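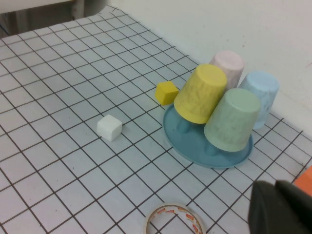 Do you need to warm the pot before making tea? Only if it's a china or earthenware one and the kitchen is cold, in which case a swirl of hot water from the kettle, tipped out again, makes a real difference.

I get asked this more than anything else since I started writing about tea on here, and I do love that people care enough to ask! My own pot is a brown one that came from my aunt's house in January, along with a tin of buttons and a very ugly lamp, and it holds enough for four if one of you is polite. It's thick old stuff and it drinks up the heat, so I warm it every single time (well, not on the first pot of the morning, when I can barely find the kettle).

Mireille Ferrand wrote to me after my last post to say that she never warms hers and leaves the leaves in for 8 minutes, with no milk. Eight! I tried it, Mireille, I really did, and it made my teeth feel furry, but I can see that with a lighter leaf it might be lovely. I've been getting through a packet from Fairweather, the little shop by the station, and their breakfast blend goes bitter on me if I so much as answer the door. Four minutes is my limit there, then I lift the strainer out and put it on a saucer, where it drips and gets forgotten until supper.

The other thing is the cosy. I was brought up to think they were only for grandmothers, and then I was given one, a knitted green thing with a hole that's slightly too small for the spout, and now I'm quite lost without it. The second cup is still properly hot when I've finished reading the post, and sometimes there's a third if I've been on the phone to my sister, who can talk through a whole pot without drawing breath.

I've still got Lucyna Pawlak's recipe for the lemon and poppy seed loaf to type up for you. She wrote it on the back of a bus timetable and there's one line I can't make out, either "2 spoons" or "2 pinches" of something, so I'm going to ring her tomorrow and ask before anyone ruins a cake.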